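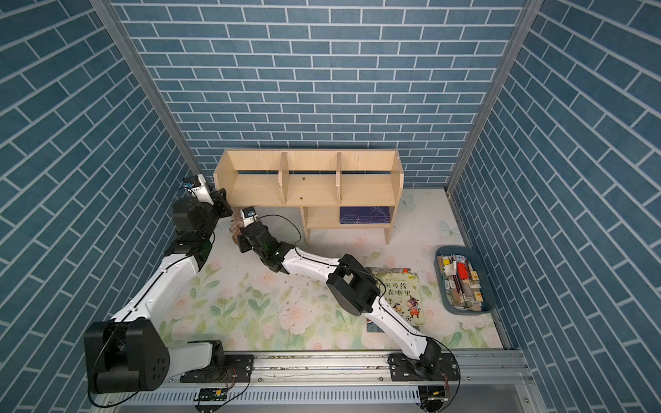
Über uns

Zedetik ist ein unabhängiges Redaktionsbüro für Außenpolitik und internationale Beziehungen. Wir beobachten diplomatische Treffen, Gipfel und Verhandlungen, werten Erklärungen von Ministerien und Botschaften aus und bereiten sie für Zeitungen, Rundfunkanstalten, Stiftungen und Hochschulen auf. Unser Schwerpunkt liegt auf der Sicherheitspolitik in Nordosteuropa und auf den Beziehungen zwischen Europa und Südostasien.

Was wir machen

Unser wichtigstes Produkt ist der Nachrichtendienst Pavska. Er erscheint werktags um 6.30 Uhr und enthält Meldungen, Terminvorschauen und kurze Hintergrundtexte. Dazu kommen Übersetzungen offizieller Erklärungen aus dem Englischen, Finnischen, Ukrainischen und Indonesischen. Jede Übersetzung wird von einer zweiten Person gegengelesen, bevor sie an die Abonnenten geht. Derzeit beziehen 80 Redaktionen und Einrichtungen den Dienst.

Unter dem Titel Wumlow veröffentlichen wir 13 Hefte im Jahr. Jedes Heft behandelt ein Thema ausführlich, zuletzt den Schutz von Stromnetzen und Umspannwerken in Kriegsgebieten, die Arbeit von Sondergesandten und die Frage, wie Hilfszusagen nach einer Geberkonferenz umgesetzt werden. Ein Heft hat in der Regel 52 Seiten. Abonnenten von Pavska erhalten Wumlow ohne Aufpreis, Einzelhefte können über das Bestellformular bezogen werden.

Auf Anfrage erstellen wir Pressespiegel und Chronologien. Politische Beratung, Lobbyarbeit und die Vermittlung von Gesprächspartnern bieten wir nicht an.

Wie wir entstanden sind

Gegründet wurde das Büro von Arvo Hyvönen und Endang Yusof. Hyvönen hatte zuvor als Korrespondent aus den baltischen Hauptstädten berichtet, Yusof arbeitete als Konferenzdolmetscherin und später als Redakteurin in Jakarta. Beide kannten sich von mehreren Gipfeltreffen und stellten fest, dass viele Redaktionen zwar die Agenturmeldungen bekamen, für die vollständigen Erklärungen aber keine Zeit hatten. Die ersten Ausgaben von Pavska gingen per E-Mail an sechs Zeitungen.

Hyvönen leitet heute die Redaktion. Yusof ist für die Übersetzungen und die Ausbildung zuständig.

Arbeitsweise

Wir geben zu jeder Meldung die Quelle an und unterscheiden zwischen amtlichen Mitteilungen, Aussagen Dritter und eigener Einschätzung. Zitate übernehmen wir nur, wenn uns der Wortlaut in der Originalsprache vorliegt. Angaben von Konfliktparteien, die wir nicht prüfen können, werden entsprechend gekennzeichnet. Fehler berichtigen wir in der nächsten Ausgabe und im Archiv mit einem Vermerk.

Finanzierung

Zedetik finanziert sich zu 60 Prozent aus Abonnements. Der übrige Teil stammt aus Auftragsarbeiten, dem Verkauf von Einzelheften und einem Zuschuss der Tuominen-Stiftung für das Übersetzungsprogramm. Die Stiftung hat keinen Einfluss auf die Auswahl der Themen. Geld von Regierungen, Parteien oder Rüstungsunternehmen nehmen wir nicht an.

Mitarbeit und Praktikum

Freie Autorinnen und Autoren können uns Themenvorschläge schicken, bitte mit einer kurzen Gliederung und zwei Arbeitsproben. Praktika dauern drei Monate und werden vergütet. Sie beginnen im März und im September. Gute Kenntnisse in mindestens einer der vier Arbeitssprachen werden vorausgesetzt.

Kontakt

Die Redaktion ist montags bis freitags von 7 bis 17 Uhr erreichbar. Fragen zum Abonnement beantwortet der Leserservice über das Kontaktformular. Hinweise auf Fehler bitte mit Angabe der Ausgabe und der Überschrift senden.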